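Bangate Robotics Club: Questions We Get A Lot

Hi! I'm Fionnuala Gilmartin and I run the after-school robotics club at Bangate. I end up typing the same answers into emails every fall, so I've put them all on one page. If yours is missing, write to me and I'll probably add it.

Who can join?

Anyone in grades 9 through 12. You don't need to be in a programming class, and you don't need to be "good at math" (I get that one every year, usually from a parent, with the kid standing right there looking mortified). We have students who have written code since they were eight and students who joined because a friend did. Both kinds are welcome and both kinds break things.

What do you work on all year?

Fall is the simulator. Everybody learns to move two arms around a virtual workcell and pick things up without knocking everything else over. Winter is when we split into teams and start on the Jestdale Challenge tasks, and spring is mostly tuning, arguing and eating chips.

Do we get to use real robots?

Yes, but later than you'd like. We share a pair of small arms with the Ballis campus, and they come to us in the second half of the year. Before you touch them you have to pass the safety check and show me three clean runs in simulation. Please don't ask to skip the three runs. I have heard every argument.

What's the Jestdale Challenge?

It's a regional competition for two-arm manipulation. Your team gets a list of tabletop tasks in July and has until spring to get them working. Each task is scored out of 100, with points for finishing, for time, and for not hitting anything you weren't supposed to hit. Last season our best team scored 41 on its first try at the hand-over task and was thrilled, and then scored 41 again a month later and was a lot less thrilled. They got past it in the end by slowing everything way down.

What does the simulator look like?

Kind of like a very tidy workshop! There's a gray room with a big table, two arms mounted on a rail, and a few things lying around on the tabletop for you to deal with. The room has a clock on the wall and an outlet and so on, and new members always spend the first session flying the camera around looking at those. Go ahead, get it out of your system.

The white disc with the orange rim is what beginners should care about. From a low camera angle it's just a sliver, so move your view up before you plan a grasp. The thin blue cables to the right of it are what everybody else should care about, and I'd leave those alone until at least your second month. 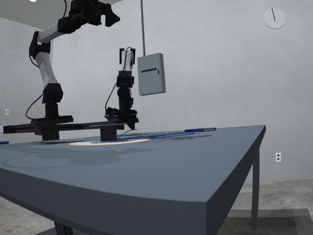
Why is my arm pointing at the ceiling?

You probably sent it a pose and forgot to send the next one. Check your script for a missing step before you go hunting for anything fancier. If the script looks fine, reset the workcell and run it one line at a time, watching the joint readout. Nine times out of ten you'll spot it (and the tenth time, come find me).

Do I need my own laptop?

Nope. The lab machines run the simulator just fine. If you want to work at home, yours should have a halfway decent graphics card. Mine doesn't, and it sounds like a hair dryer.

Which language do you use?

Python. We start with short scripts I've already written, and you change one number at a time and see what happens. By winter most people are writing their own.

How much does it cost?

There's no fee to join. The competition team raises 400 dollars a year for entry and the bus, and we do it with one bake sale and one very long car wash. If money is a worry for any reason, talk to me privately and we'll sort it out.

How much time does it take?

Two afternoons a week, 3:30 to 5:00. Competition teams add more in the spring. If you play a sport or you're in the musical, come when you can and let your teammates know. What drives people nuts is someone vanishing with the only working copy of the code, so save to the shared folder before you leave. Every time!

Can parents help?

Please do! We can always use drivers and snacks. I'd ask you to keep your hands off the keyboard, though, even when it's painful to watch.

How do I sign up?

Stop by the lab after the last bell or pick up a form at the front office. You can come to a couple of meetings before you decide.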